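The Long Apprenticeship of a Pair of Arms

By Harriet Dvorak
2018-09-16

Old office desktops come apart in a reliable order, and anyone who has spent a week with a screwdriver in an IT basement knows it without thinking. Side panel, cables, memory, drives. Putting one back together is the same list read upward, with more swearing. At Plindis, a small automation outfit that would like machines to do this for a living, knowing it without thinking is exactly the problem. Somebody has to do the thinking again, slowly, hundreds of times, while a computer takes notes.

The notes are called demonstrations. A person steers the robot through a job from start to finish, and everything is recorded: what the cameras saw, where the joints were, how far the fingers had closed. Feed enough of these to a learning system and it begins to guess what a person would do next. The target for the first round is 500 of them. When I visited, the total was a good deal lower, and I was asked politely not to print it.

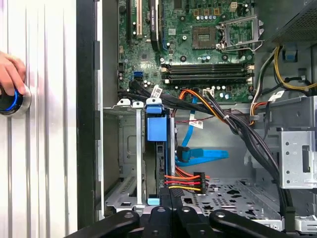 A hand on the knob while the gripper waits over the open case.

Josefina Herrera runs the sessions, and she has firm ideas about what makes a good one. It should be calm. It should not be clever. A skilled operator will find a lovely shortcut on the fortieth attempt, swing the wrist around some cable in a way that saves four seconds, and then never manage it again. The system sees one strange example among many plain ones and learns mostly to be confused. "I'm looking for people who drive like my grandmother," Herrera told me, and I was shown a chart proving that they are hard to find.

Mistakes are another matter. A fumbled grip followed by a sensible recovery gets kept, with a tag, for the good reason that the finished robot will be fumbling too and ought to know what comes afterward. A fumble followed by a sigh and a press of the stop button goes into a folder named after Devstead, the previous software supplier. I did not ask.

Nor is the driving the slow part. Between takes the tower has to be put back to its starting state, and the starting state has to vary, but only in the approved ways. The case gets nudged. A cable is bent to the left this time. Kibet Lukumay keeps the sheet of approved ways, which has grown to 2 pages, and reads from it aloud in the voice of a man calling bingo. A take might last a few minutes. The reset can last longer, and an afternoon has a way of vanishing between them. I offered to help and was given a cable to bend. It was bent too far, apparently, and was quietly bent back.

The choice of a desktop was argued over for months. Phones are glued shut, laptops are full of screws the size of poppy seeds, and washing machines need a bigger room. A desktop is roomy, forgiving and dull, and the world has an embarrassing number of them waiting for somebody to take out the useful bits.

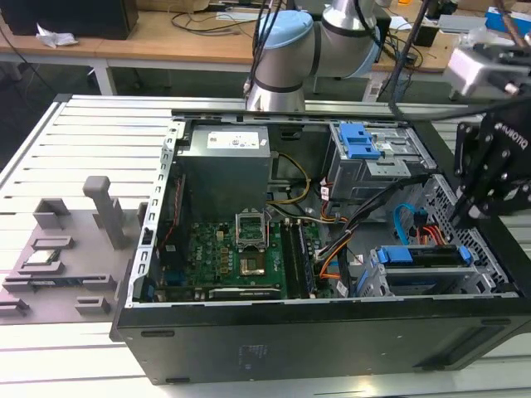 Idrisa Kashindye is less taken with the whole idea. By this reckoning a recycler with a good bench and a decent radio can strip a tower in the time it takes the robot people to agree on a file name, and a system raised on one kind of computer will be helpless in front of the next. Kashindye would have started with 30 different cases and a few takes of each, and let the thing be bad at all of them for a while.

Herrera has heard this before and half agrees. Variety is planned for October, when a pallet of mixed machines is due from Mfaume, assuming anyone finds a place to put it. Her defense of the present method is that you cannot tell whether a system has failed at the job or failed at the unfamiliar until it has been good at something once. So for now there is a single bench, the same slatted surface under every take, and much affection for routine.
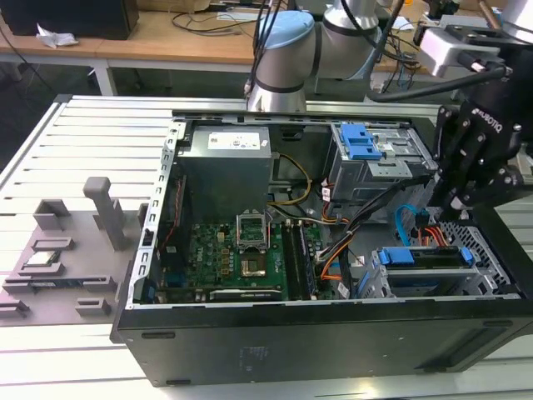 Labeling is where my own patience would give out. Every recording is chopped into steps afterward, and each step needs a plain sentence saying what is going on, written by a human being who has agreed with the other human beings on what to call things. This is harder than it sounds. Take the gray tray that sits to the left of the tower, with its raised slots and one tall post, and a memory module resting in it. One labeler wrote "fixture," another wrote "rack," and a third, late in the day, wrote "the castle." All three went into the data before anyone noticed, and Auður Stougaard spent a morning pulling them out again. The castle survives in conversation.

Stougaard also watches every take at double speed before it is accepted, with a mug of tea and a keyboard that has lost most of the letter K. K is for keep. She rejects about one in ten, chiefly for dithering, and claims she can name the operator from the way the arm hesitates before it commits. I had a turn at the controls before I left. Mine was rejected in under a minute, and filed under Devstead.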